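The Cui Theater, Renbridge

The Cui opened in April on the corner lot where Renbridge's feed exchange had stood, and for its first two seasons it ran as a vaudeville house with films between the acts. Seating was for 267, all on one raked floor. A balcony was drawn but never built, and the brackets meant to carry it are still in the rear wall.

The projection booth was an afterthought. It sits 19 feet above the floor on a steel frame bolted to the lobby wall, and was reached by a ladder until the fire inspector required a stair. Throw to the screen is 80 feet, long for a house of this capacity, and the early operators lost a good deal of light to it. 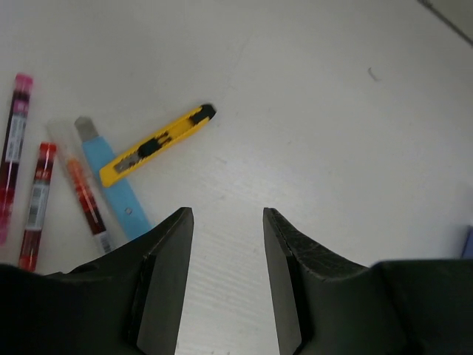

Sound arrived with a disc system bought used from the Rundorano chain. The turntable shook whenever a truck passed, and the discs were dropped within the year for sound on film. The walls were then lined with felt panels and the original gloss paint was covered over. The present finish is a matte off-white, much like the tabletop in the photograph, and it throws back less stray light from the screen than the gloss did. The stage house was closed off at the same time — the fly loft remains, with its grid intact.

The Mosudari company took the lease later and put in a wider screen, which meant cutting back the proscenium on both sides. The plaster removed was never replaced. New masking was hung to hide the gap, and the front two rows were taken out.

Films ended when the lease ran out. The auditorium then held carpet stock for a flooring dealer, who leveled the rake with timber decking but left the slab under it alone. The decking came up last year. Repairs to the roof are budgeted at 3,000 dollars for the flashing alone, and the booth stair is closed until its lower landing has been rewelded.

6 March 2021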